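How to make smoky aubergine dip at home (no barbecue needed)

I have made this dip more times than I can remember and I still get excited when the skins start to blister. It's cheap, it keeps well, and it fills the kitchen with a smell that brings people in from other rooms asking what's for tea!

I learned it from my neighbour Yesenia Quintero when I lived in Westthorpe, in a flat with a grill that only worked on one side. If it could be done there, you can do it in your kitchen.

What you need

2 large aubergines
1 small bulb of garlic (you won't use all of it)
3 tablespoons of tahini
Juice of 1 lemon
2 tablespoons of olive oil, plus more for the top
Half a teaspoon of salt
A handful of parsley

Choosing the aubergines

Go for ones that feel firm and a bit heavy, with tight shiny skin and a fresh green stem. Long thin ones cook more evenly than the big round sort, but use whatever your shop has. A soft brown patch usually goes right through to the middle, so leave those behind. Tahini varies a lot too. If yours has been in the cupboard since last November and gone solid at the bottom, tip it into a bowl and stir it until it's runny again.

Cooking them

Set the grill as high as it will go and line a tray with foil. Prick each aubergine all over with a fork - please don't skip this, I once had one burst and I was scraping the oven for days. Lay them on the tray, close to the heat, and turn them every ten minutes. They need 40 minutes in all, sometimes a little more if they're fat ones.

You want them to look ruined. The skin should be black and papery and the whole thing should sag when you press it with the back of a spoon. If there's any bounce left, give it another five minutes. Pale, half-cooked aubergine tastes of very little and goes squeaky between your teeth.

If you have a gas hob you can hold them over the flame with long tongs, which gives even more smoke (and rather more mess). Open a window first.

For the last 20 minutes of grilling, put three cloves of garlic on the tray in their skins, wrapped in a bit of foil.
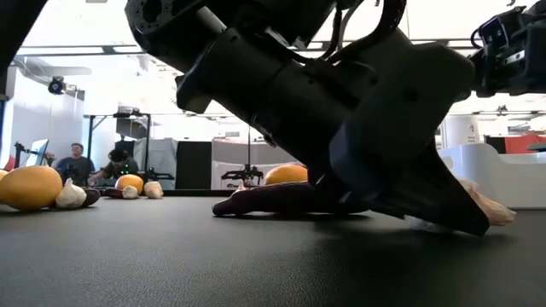
Draining and mixing

Let everything cool until you can handle it, then split the aubergines down the middle and scoop the flesh into a sieve over a bowl. Leave it for half an hour. A surprising amount of brown liquid comes out, and it's bitter, so pour it away.

Squeeze the soft garlic out of its skin and mash it with the salt. Add the tahini and lemon juice and stir. It will seize up and look terrible at first! Keep going, adding a spoonful of cold water at a time, until it turns pale and creamy. Then fold in the aubergine and oil with a fork. I like it lumpy, but a quick go with a stick blender is fine if you want it smooth.

Taste it before you serve it. It nearly always wants more lemon. Spread it in a shallow dish, pour over some oil and scatter the chopped parsley.

Keeping it

It will last three days in the fridge with a lid on, and the second day is the best one. Take it out half an hour before you eat. I haven't had any luck with freezing - it goes watery - but my friend Rhun Prosser freezes the plain cooked flesh and makes the dip up fresh, and his is very good.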